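Chapter 3
Simulating the gripper before the build
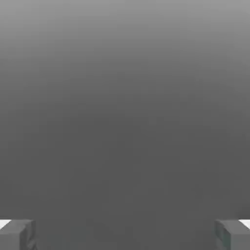
3.1 Purpose of the chapter

The previous chapter ended with a parts list and a cutting plan for the two-finger gripper. Before any material is cut, the gripper is modelled in software and viewed from a virtual camera fixed behind the fingers. The model is deliberately plain. It contains two rectangular fingers, one light placed above them, and a grey background with no table or floor. Objects are added in Chapter 4.

By the end of this chapter the reader should be able to:

- set up an empty simulated workspace
- place a wrist camera so that both fingertips stay in view
- measure the open gap in the rendered view and compare it with the drawing
- save the settings in a form that can be reused on the finished arm

The chapter assumes that the Olitby simulation package has been installed as set out in Appendix A. Any shared workshop computer that runs the Molham drawing software will also run Olitby. The two programs should not be left open together on older machines.

3.2 Terms used

Finger. One of the two moving blocks that close on an object. The fingers in this build are identical and are mounted facing each other.

Inner face. The side of a finger that meets the object. Rubber pads are glued to the inner faces in Chapter 6.

Open gap. The distance between the two inner faces when the fingers are fully apart. For the Horkero arm the open gap is 58 mm.

Camera offset. The distance from the centre of the lens to the line joining the fingertips, measured along the direction in which the camera points. The starting value is 44 mm.

Centre line. The vertical line that divides the camera view into two equal halves. With the camera correctly placed, the inner faces lie at equal distances from it.

3.3 Reading the first render

The first render is used to check the position of the camera. Three things are checked, in this order.

The fingertips should be level. The flat tops of the two fingers should lie at the same height in the view. If one is higher, the camera has been rolled about its own axis, and the roll value must be set back to zero.

The gap should be centred. At the starting offset, the space between the inner faces takes up roughly three-quarters of the width of the view. A gap that is wide enough but sits to one side means that the camera has been moved sideways. Correct the sideways value first and leave the offset alone until the gap is central.

The fingers should take up little height. In the opening figure they reach a bit less than one-eighth of the way up. This leaves most of the view free for the object and for whatever it stands on. Raising the camera angle brings more of each finger into view, at the cost of the area ahead of it.

Small differences in shade between the left and right fingers can be ignored at this stage. With the light overhead, the inner faces are expected to be darker than the outer parts. Bright patches at the outer corners do not affect the measurements and need no adjustment.

An empty background gives no sense of depth. The grey field becomes paler towards the top, but the change in tone must not be taken for a horizon or for the back edge of a bench. Distances ahead of the fingers cannot be judged until a surface has been added.

3.4 Equipment for the exercises

The exercises need a computer with Olitby installed, the finger drawing from Chapter 2, a steel rule and a notebook. The Galanis servo is not needed until Chapter 5 and should stay in its packaging. Readers working in a shared workshop should save their files under their own bench number, as the program overwrites the default file each time it closes.

Exercise 3.1 takes 36 minutes on a typical machine, most of it spent on the first full render. Start the render before reading Section 3.5.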